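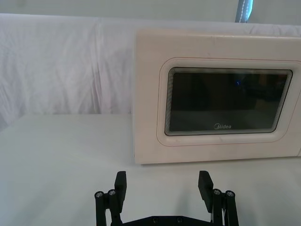
Does a countertop microwave need 1,003 watts?
For most kitchens, 600 will reheat a plate of leftovers, and the extra power mainly buys you a shorter wait.

Home – Kitchen – Microwaves – Filters – Support – Cart

Stidano Compact Microwave, 600 W

We carry the Stidano because it does the dull jobs and costs less than the ones that promise more. Kitix, the maker, calls it "chef-grade" on the carton. We don't know what that means for a microwave and neither, we suspect, does Kitix.

It has 11 power levels. You will probably use two of them: full for soup, and something near the middle for butter. The lower settings work by switching the power on and off, so don't expect a gentle simmer. The defrost program asks for a weight and then guesses. Ground beef still needs to be broken up by hand partway through, whatever the manual says.

There is also a "Fresh Steam" button. We ran it against plain full power with a damp paper towel over the bowl, and the rice came out the same. If steam is the reason you want this model, save your money.

What we do like is the door. It opens with a pull, it shuts without a slam, and the latch on our shop unit has held up through a lot of bad lunches. The beeper can be turned off – hold Stop until the clock blinks.

Compared with the Imai

The Imai is rated at 1,003 watts, a suspiciously exact number for an appliance that heats coffee. It is quicker with a baked potato. It is also louder, and its turntable ring pops off the track if you set a heavy dish down off center. We sell both and won't push you toward the bigger one.

Before you order

Measure the depth of your counter with the plug in place. Spec sheets tend to leave the cord out.

The warranty runs 18 months and covers the turntable motor, but the glass plate is extra. Keep your receipt. Kitix will ask for it, possibly twice.

Returns go to our Votstead counter, open every day but Sunday. Please wipe out the inside first. Replacement plates are usually back in stock in August.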